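Arby gets a spring clean, and a new rule about cables

By Ilham Hamdy
Friday
Last updated 16:50
13 comments | 50 shares

If you've walked past the robot room at Lendholm this week and wondered why I keep muttering at a box of connectors, it's Arby's service time again. Arby is our RB-Y1, the white one with the two arms, and every March it gets a proper going over before the Flenham open day.

I've been writing this up as I go (mostly so I remember it next year!). The job this time is wiring. Arby has clocked up 1234 hours on the counter, 765 of them since the last service, and I wanted to look at every lead we keep on the bench as well as the ones that run along the arms.

The big white plugs are the fiddly bit. You want the block turned so you can see right into the square sockets, and you want the wires behind it slack before you start poking at anything. I check the red and the black first, then give each one a gentle tug at the back of the plug.
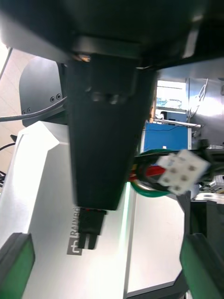 Handling the looms

My own rule, and it's now taped to the cupboard door, is that a loom gets picked up by the wires as a bunch, up near the small connector, and the heavy end is left to hang free. Do it the other way round and you end up with a knot, and I've undone enough of those to last me. Boards stay in their metal trays while all this is going on - I don't care how quick the job is.

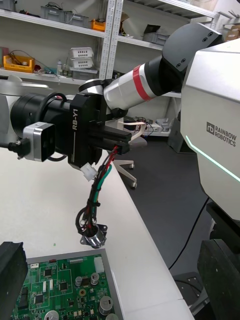

We also have a new set of labels from Phan, the little wrap-round sort, and I've got through nearly 50 of them. Each lead gets one at both ends with the same number, written in pencil first and then in pen once I'm sure. Last year's labels had gone so faint I was reading them with my phone torch, so this feels like luxury.

Still on my list are the wrist bolts, which need going round with the torque driver, and a slow run of both arms with my hand on the stop button. After that it's Flenham, if I can find the van keys.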